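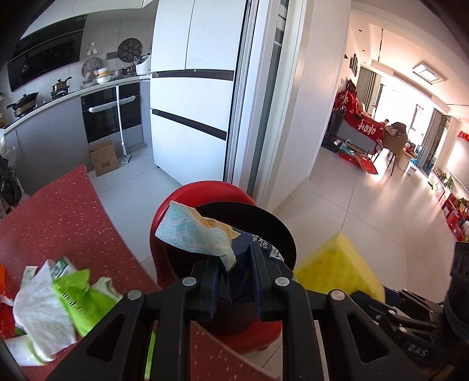

4.2 Comparing the two finger pads

Crumpled snack wrappers are poor citizens of the grasping literature, which prefers mugs. We ran the Fokano and Korkside pads through 700 trials of clearing packaging from a table.

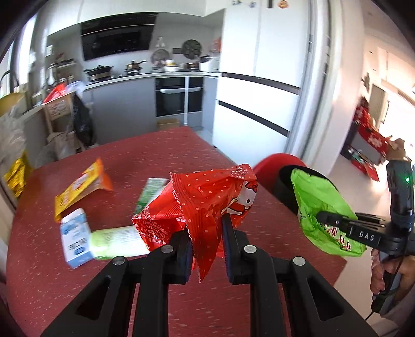
Halvorsen, reading a draft, objected that pad stiffness and controller gain had been changed together, and he was right. We repeated the comparison at a fixed gain, and the Korkside lead shrank to nearly nothing.

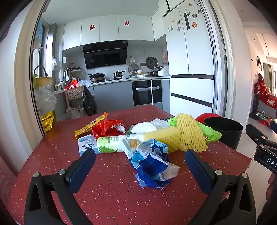 Figure 4. Parallel fingers facing a mixed pile on the countertop.

Foil slipped more often than soft plastic under both pads. The Julero controller reported every slip as a success, with admirable confidence, so we labeled outcomes by hand.
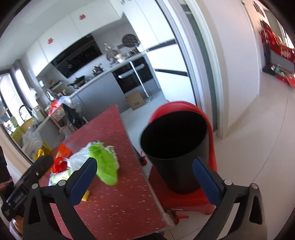 4.3 Controller latency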